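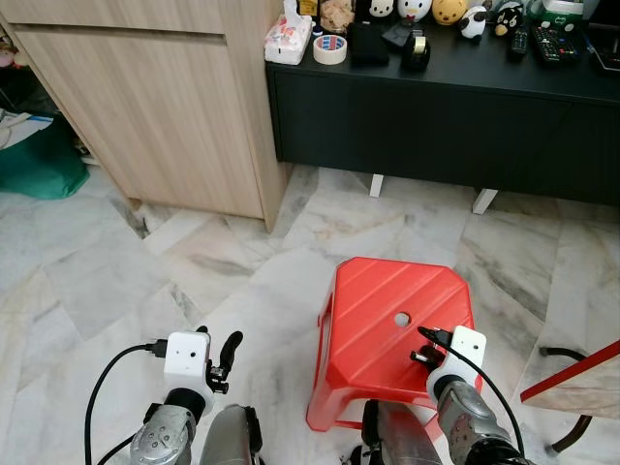

Chapter 7
Can They Do the Housework Yet?

By the end of this chapter you should be able to:
say what separates a demonstration from a trial;
explain why small, flat objects are hard for a two-fingered hand;
read a published success rate and ask what has been left out of it.

7.1 A promise with a long history

The household robot has been five years away for most of living memory. Every generation gets its own version, usually filmed in a very clean kitchen, and every generation still does its own washing-up. The reader who has come this far through the book has seen machines weld car bodies, sort parcels and stack pallets through the night, and may fairly wonder why picking up after a family should be harder than any of that.

The short answer is that a factory is built around its machines and a home is not built around anything. On the packing line at Skikham, which we looked at in Chapter 5, each carton arrives at the same height, facing the same way, under the same lights. If a carton arrives crooked, the line stops and a person straightens it. That person is seldom mentioned in the brochure. In a living room the crooked carton is the normal case. Things are left where they were dropped, on glass, cloth, polished stone and coloured plastic, and tomorrow they will be somewhere else.

So we should be careful with the word "can". A machine that has picked up a cup can pick up a cup in the sense that I can throw a dart into the bullseye. I have done it. I would not want you to bet on it.

7.2 What counts as a chore

Engineers like to talk about tasks, and a task is a tidy thing with a start and a finish. A chore is looser. "Put the keys away" sounds like one instruction, but it holds several: find the keys, decide that they are the keys meant, take hold of them, carry them without dropping them, know where "away" is in this particular house, and notice if any of it has gone wrong. People do all this while talking on the telephone.
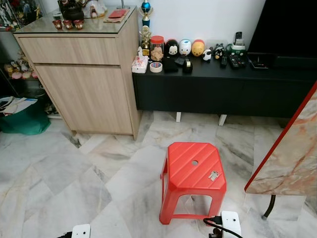
Figure 7.1 Keys on the seat of a plastic stool in a living room.

Consider only the taking hold. Keys lie flat and offer very little edge. They are loose on their ring, so the shape that was measured is not the shape that gets lifted. They shine, which troubles many depth cameras. A stool with a ridged seat adds a further nuisance, as a fingertip sliding across it may catch. You or I would pinch, miss, scrape the bunch towards the side and catch it in the other hand, all without a thought. Two stiff fingers have to be told about each of these tricks, or shown them a great many times.

How many times is a fair question, and the answers vary wildly. The Trarnance group reported 800 demonstrations for a single pick-and-place task, performed by a person guiding the arms. Kunen used 2,000 for a similar one and got a slightly worse result. Neither group tried a second home. It may be that the number matters less than how different the examples are from one another - this is the common view now, and I lean towards it - but the evidence is thinner than the confidence with which it is stated.

7.3 Reading a success rate

Anitha Kandasamy's review of home trials gives a useful habit to copy. Whenever she meets a percentage she writes three things beside it: out of how many attempts, who put the object back after a failure, and whether the room was changed in between. The Jatoi trial claimed that almost 200 attempts had succeeded "without intervention". The appendix explained that an attempt was thrown out if the object fell on the floor.

None of this is dishonest exactly. It is what happens when the people measuring are also the people hoping. Shop floors have their own form of it, where a robot is said to have replaced a worker who can be seen standing beside it.

Before you go on

1. Choose a chore you did today and write down every step, including the ones where you corrected yourself.
2. A maker states that its machine clears a table correctly in 1,000 homes. List four things you would want to know before believing it.
3. Look back at the Skikham line. Which of its advantages could be brought into a home, and who would have to do the work of keeping them there?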